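Marulanda Reading Circle / Website and mailing help
Ticket: Session page shows the wrong room, and sign-up mails go out twice
Opened by: Sheyla Ñahui
Handled by: Rigoberto Ticona
Status: Solved, one point left open

Sheyla Ñahui wrote:

Hello Rigoberto,

I am writing about the page for our next reading session, the one where we read the old exhibition reviews aloud and discuss them. People who sign up on the page receive the confirmation mail two times. The first mail gives the correct place, which is the upstairs room at Trinik. The second mail says Cekance, where we held the sessions until December. One person already asked me if there are two sessions on the same evening.

I have checked the following before writing to you. The page itself shows Trinik when I am logged in. When I log out and open it on my telephone, it shows Cekance. I changed the place in the session form and pressed Save, and I saw the green message that it was saved. I did not touch the mail text.

The session is free and open to everyone, so we do not sell tickets, but the room is small and I need the list to be right. Could you please look at it?

Rigoberto Ticona wrote:

Hello Sheyla,

Thank you for the clear message. I can see the same thing. Logged out, the page is the old version. I cleared the page cache and now it shows Trinik for me in both cases. Please reload on your telephone and tell me.

The double mail is a different matter. I signed up with my own address and received both mails within the same minute. I looked in the form settings and there is only one mail there, with the correct place. So the second one must be sent from somewhere else. Do you remember if we used another tool for the autumn series?

Sheyla Ñahui wrote:

The telephone shows Trinik now, thank you.

About the other tool: yes, I think so. For the autumn series we worked together with the Uretti gallery, and they wanted to have the names for their own newsletter. Somebody made a connection between our form and their list. I do not know how it was made. I thought it stopped when the series ended. 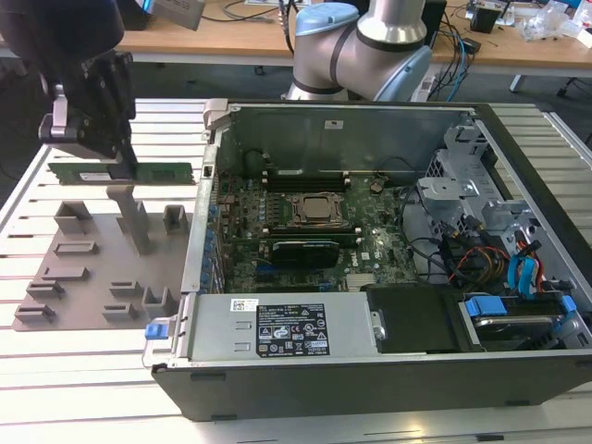
I also found a small thing while I was looking. In the list of participants, every person appears one time only, even if they received two mails. So the list is good and I can use it for the chairs and the photocopies. I write this so that you do not spend time on it.

Rigoberto Ticona wrote:

This helps a lot. I found the connection. It is not in the form settings but in the account settings, under "Forwarding", and it was still switched on. Each time a person signs up, the name and address are sent to the Uretti list, and that list answers with its own welcome mail. The welcome mail was written for the autumn series, so it has the old place and also the old starting time.

What I did, in this order:

Switched off the forwarding in the account settings.
Signed up with a test address. Only one mail arrived, with Trinik as the place.
Waited and signed up again with another address, with the same result.
Removed my test names from the participants list.

I did not change anything on the side of Uretti, as I have no access there. The people who signed up for this session are probably still on their newsletter list. In my opinion they should be asked to remove these names, because our form does not mention a newsletter. Can you write to them? It is better if it comes from you.

Sheyla Ñahui wrote:

I wrote to Uretti this morning and sent them the names of the people who signed up since the new page was opened. I asked them to take these out and to confirm. They have not answered yet.

I also want to send a short correction to everybody who received the wrong mail. Is this text good enough?

"Dear readers, you may have received two messages after signing up for our session. Please follow only the one that says Trinik. There is one session, at the time shown on our website. We are sorry for the confusion. You do not need to sign up again."

Rigoberto Ticona wrote:

The text is good. I would put the starting time in it as well, for those who do not open the website. Please send it from the session page, with the button "Write to participants", and not from your own mail program. Last time some of the mails landed in the spam folder.

Sheyla Ñahui wrote:

Sent, with the starting time included. Two people have answered already and both understood it correctly.

Rigoberto Ticona wrote:

Very good. I am closing the ticket on 2023-02-01. The open point is the answer from Uretti. When it comes, please add it here and the ticket will open again by itself.

Note for the next series: after changing the place of a session, clear the page cache and look at the page while logged out. Check "Forwarding" in the account settings also, even if no partner is taking part.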